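Dillura: short catalog descriptions of household hardware

Version 2
Last updated October 24, 2019

Summary

Dillura is a table of English catalog descriptions for household hardware, with each description split into part name, material, finish and shape. It was compiled to study how sellers name the same kind of object in different ways. The table has 3,174 rows. Text is lower case and encoded as UTF-8.

Files

dillura.tsv holds the main table.
terms.tsv holds the preferred term for each part name, with its variants.
splits.tsv assigns row IDs to train and test. The test split has 1,000 rows.
CHANGES.txt lists edits made after the first release.

Columns

id: integer, stable between versions. IDs of deleted rows are not reused.
source: the catalog the row came from, either flindmont or jondomness.
raw: the description as printed, after removal of prices and order codes.
part: head noun of the description, taken from terms.tsv.
material: stated material, or empty.
finish: stated color or surface treatment, or empty.
shape: stated shape, or empty.

Annotation rules

Fields are filled from the wording of the description only. If the seller writes "handle, black" the material field stays empty, even where the catalog drawing suggests a metal. "Brass look" goes in finish. "Solid brass" goes in material. Brand words are dropped from every field except raw.

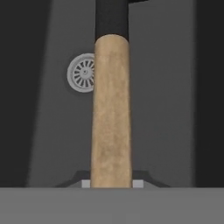
Compound items caused most of the disagreement in the first release. A description that names two materials was sometimes entered as one row and sometimes as two. The current rule goes by sections: where a change of material or color divides the object along its length, each section gets its own row and the rows share a group number in terms.tsv. A rod with a black upper part and a pale wooden lower part is therefore two rows, even though the widths are similar and the whole reads as one piece. Shape is entered per section, so "domed" belongs to the wooden row. Slight taper is recorded only if the seller mentions it. Grain and mottling go in finish, never in material.

Color words are kept as written. "Tan", "light tan" and "beige" are separate values. A mapping to base colors was tried in February and removed, as the catalogs do not use the words consistently.

Sinks and counters

Flindmont lists sinks by mounting type first and color second. Jondomness does the reverse and often leaves the mounting type out. Mounting type is stored in the shape field for want of a better place. Accepted values are undermount, drop-in, farmhouse and wall. Rows without a stated type are left blank.

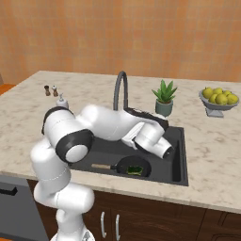
Vasylyna Nazarenko wrote that storing mounting type under shape makes the field useless for anyone counting round and square basins, and asked for a separate column. She also pointed out that "inset" appears in raw and has been mapped to drop-in without a note in terms.tsv. The note has been added. The column will have to wait for the next version, because the Kodikara loader expects the present layout and fails on an extra field.

Known problems

Plural and singular part names are merged, so "hinge" and "hinges" share a term, but "tongs" and "scissors" do not have a singular form in the list.

Some raw strings contain line-break hyphens left over from the printed page. "Counter-top" may be the seller's spelling or a broken line. These rows have not been corrected.

Jondomness descriptions are longer than Flindmont descriptions. Models trained on one source do worse on the other. Report results by source.

Loading

Read the table with tab as the separator and quoting turned off. Inch marks in raw are plain double quotes and will break a parser that treats them as delimiters. Empty fields are empty strings, not NA.

Corrections

Send the row ID, the field and the proposed value. Changes to terms.tsv also need the raw string that prompted them.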